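The hill fort at Skulholm is not on the brown signs, and the map in the village shop only marks it as "earthworks." I had driven past it for years on the way to Granthorpe before I stopped in April to take a proper look.

You park by the church and follow the farm track uphill. It took me 15 minutes. The last part is steep and was muddy, so wear boots. There are two banks with a ditch between them, and a gap on the east side where the entrance was. The inner bank still stands up to 9 feet high in places. The outer one has been plowed down on the south side and you could walk over it without noticing.

Mulugeta Hadgu, who farms the land, told me the site was dug once, in the sixties, by a school party. They opened six trenches and found pottery, some burned grain and the base of a quern. Most of the pottery went to the museum store at Tretness, and I spent a morning there the same week. 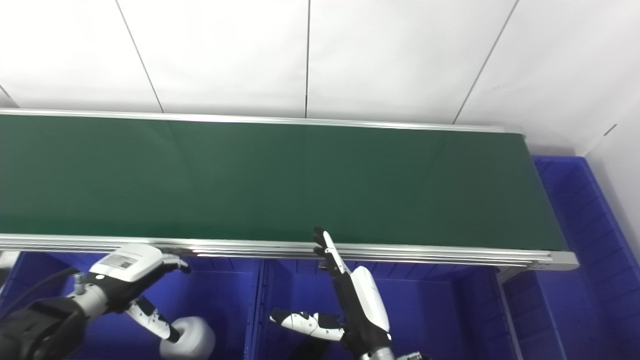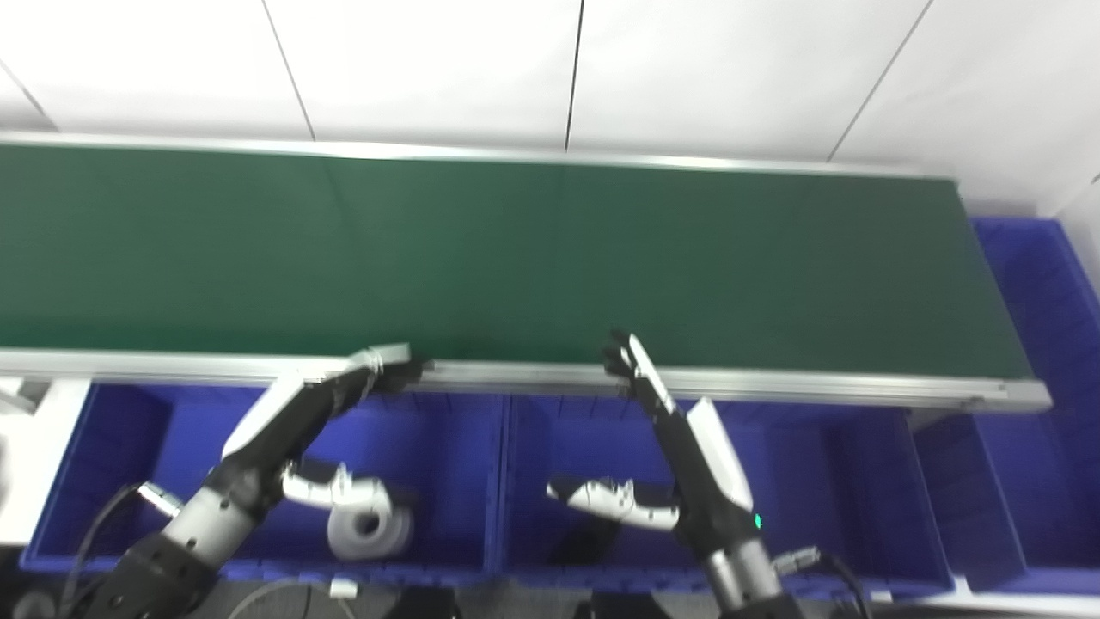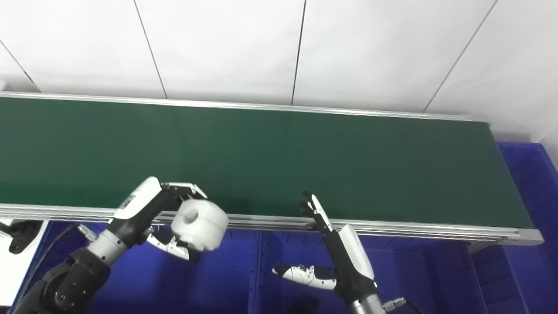 Green conveyor belt and white wall panels.

Sheyla Chávez brought out the Skulholm box for me. It holds more than 200 sherds, nearly all of them small and plain. A few rims have fingertip marks pressed into the edge, and those were the ones I had wanted to see. The quern is missing. It is listed in the old accession book but has no shelf number, so it may have stayed with the school.

The trench plans are in the box too, drawn in pencil on graph paper. Trench 4 cuts across the entrance and shows two large postholes, presumably for a gate. I went back up in the evening to find the spot, and there is a slight hollow on the north side of the gap that could be the old trench – or a badger.

Next I want to see the smaller enclosure across the valley, if I can get permission from the landowner.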